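Robot Bench Rules: Frequently Asked Questions

Last revised 22 Mar 2024 by Reginald Dunleavy, Wondeck

These rules apply to everyone who runs, sets up or cleans the two-arm benches at the Ploltisitz building. They go along with the site risk assessment and do not replace it. If the two disagree, follow the stricter one and let us know.

Who can run the arms?

Anyone who has finished the bench induction and is named on form 514. Visitors may watch from behind the line. They may not hold the pendant, even with the power off. If you have been away from the benches for more than 12 months, you need to do the induction again.

Can I use printed parts on a robot?

Yes, as long as they have been checked. Printed fingers and brackets wear differently from machined ones, and layers can separate well before a part breaks. Look along the layer lines at the start of each shift. Flex the part gently by hand with the arm powered down. Any part that creaks, shows a white stress line or has a loose screw comes off and goes in the reject bin. Please don't glue it. 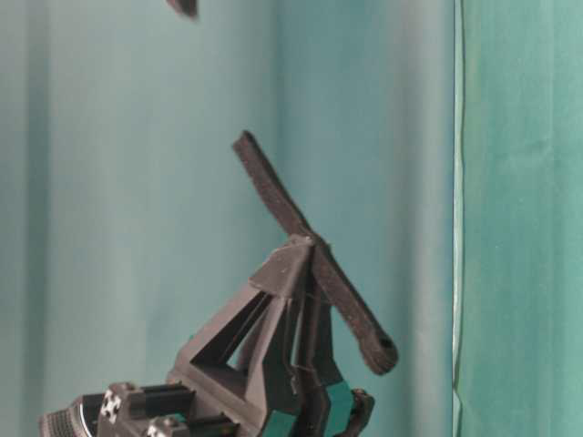

Black printed plastic with an A-shaped frame, against teal cloth.

How long does a printed finger stay in service?

The limit is 1000 cycles, or sooner if it fails a check. Write the install date on the bench sheet and not on the part. Ink rubs off, and we have had two fingers with unreadable dates in the same drawer. Fingers printed on the Genon machine and fingers from outside suppliers have the same limit. Loose filament strings should be trimmed before the part is fitted.

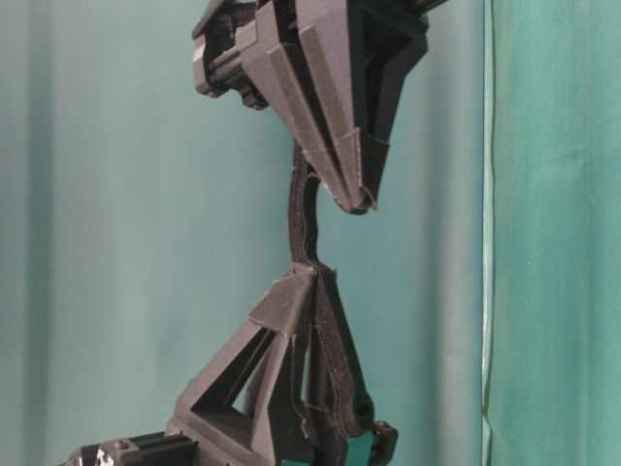
Do I need to stop both arms to reach in and fix one of them?

Stop both. The arms share a work area and one can move into the space you are reaching across. Press the stop button, wait for the lamp to go steady, then hang your tag on the switch. Only the person who hung the tag can take it off.

What speed should I use for a new task?

Start at 5 percent and watch one full pass with your hand on the stop. Go up in small steps. A task that has been moved from another bench counts as new, and so does an old task with new fingers on it.

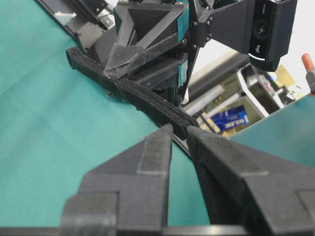 What about straps, bands and other soft items?

Soft items are allowed on the benches, but they need a handling note of their own. A strap can snag, stretch or pull tight between two grippers, and the force readings may not show it in time. The note should say where each gripper may take hold, how far apart they may move and which one lets go first. With one gripper already clamped near the middle of a long strap and a second pair of fingers open at the near end, that last point has to be settled before anybody presses start. Elastic items also need eye protection for everyone inside the line. Throw away a strap once the stitching starts to go.

Can I pause a task with something still in the gripper?

For a short pause, yes — stay at the bench. If you are leaving, have the arm set the item down first. A gripper that loses air or power may open.
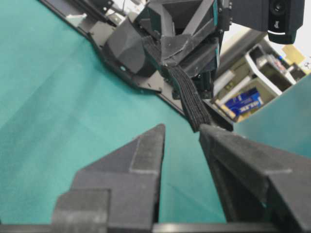

How should cables be routed?

Cables should be tied down so that they can't be caught at any point in the arm's travel. Run each arm slowly through its full reach with the cable in place, then do it again with the other arm at its closest position. Check the wrist most carefully. A thick braided bundle hanging from the underside of one wrist can come very close to the other arm's fingertips, and from some angles you can't tell whether they are touching. Move around and look from the side before you decide it is clear. Leave enough slack for the wrist to turn, and put the ties back on after any repair.

Can I keep tools on the shelf behind the bench?

Yes, if nothing sticks out past the shelf edge and the arms can't reach it. Clear the work surface itself before every run.

Who do I report a near miss to?

Tell the bench lead on shift, then fill in the near miss card. Do it the same day. The Yuan building uses the same cards, so either box is fine. A bump between two arms counts as a near miss even when nothing is damaged.

Filed under: Workshop Safety, Robots and Automation, Staff FAQs

Contact the bench team | © 2024 Wondeck | Back to top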